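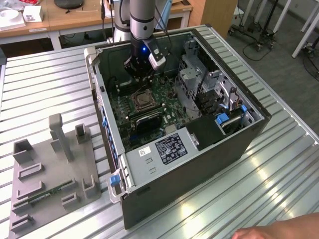 The arm over an open tower, with the gray fixture plate on the left of the table.

Every January I sit down with Garnet Bouchard to go over the equipment budget for our refurbishing shop in Dokville, and every January we have the same argument. Garnet wants to talk about the arm. I want to talk about everything that goes around the arm!

I get it, the arm is the fun part. It's what the sales people show you and it's what visitors walk straight over to. But a robot that works inside desktop computers spends its whole life in a cramped metal box full of brackets, cables and little plastic latches (whoever routes drive cables at the factory has never had to work around them), and the price of the arm tells you almost nothing about what it'll cost you to work in there.

Take fixtures. Our first plan, which we called Gamia for reasons I've forgotten, had one line for fixtures and it was tiny. Then we started printing them. We went through 21 versions of the plate that holds the memory modules before we got one everybody could live with, and while the plastic is cheap, Solange Fraser's afternoons are not. She drew every one of those. None of that was in the plan, so on paper our fixtures cost next to nothing, and I think that's a silly way to keep books.

Same thing with fingers. The gripper came with a perfectly nice standard set, and memory slots are narrow, and they sit right up against everything else on the board.
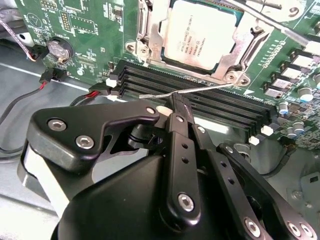 What I'd put in the budget

If you're planning one of these for next year, please split the money before you fall in love with a catalog page. My own rule is that the arm gets less than half. The rest goes to fingers, fixtures, a solid table, spare cables, and a pile of old towers you don't mind scratching. We bought 10 for practice and I wish we'd bought more, in mixed makes, because a shop like ours never sees the same case twice in a row.

And pay for hours! Put them on the sheet with a person's name next to them. The quote we got from McIntyre had 13 lines on it and setup time was the last one, marked "optional." Curusora's quote cost more and had the setup days spelled out, and Garnet still thinks I picked it because I liked the folder it came in. (It was a nice folder.)

He'd like a second arm this year. I'd like a second set of fingers and Solange's time counted properly, and we're meeting again at ten tomorrow morning to fight about it.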